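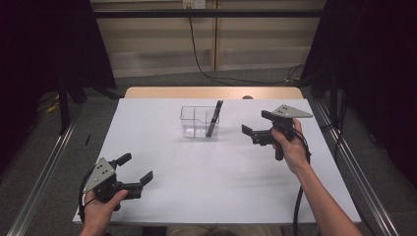

Fig. 1. Clear divided holder on the white table, start of station work.

Unit 8 – Brush Storage and Station Setup
Notes: Nandi Buthelezi

Read before practical. 15 minutes set-up, 22 minutes demo, then you.

Brushes stored upright, bristles up, always. Lying flat = squashed heads, bent hairs. Handle end goes down. One type per compartment: face, eyes, lips. Dont mix powder and cream brushes, it will show on the next client.

Placing brushes. Fluffy heads need room round them, so they go in an end compartment and small liners take the middle. Lower from above, let go once the handle end touches the base. In Fig. 2 the gray brush is in the right-hand compartment, leaning a bit, head well clear of the rim – that lean is fine. Head touching plastic is not. Fill the other two compartments after. 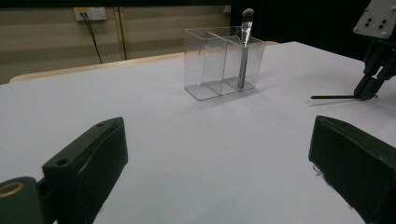
Fig. 2.

Cleaning the holder: warm water, mild soap, dry upside down on a towel. No alcohol on clear plastic, it goes cloudy evntually.

Questions to Sizwe Chauke before next class.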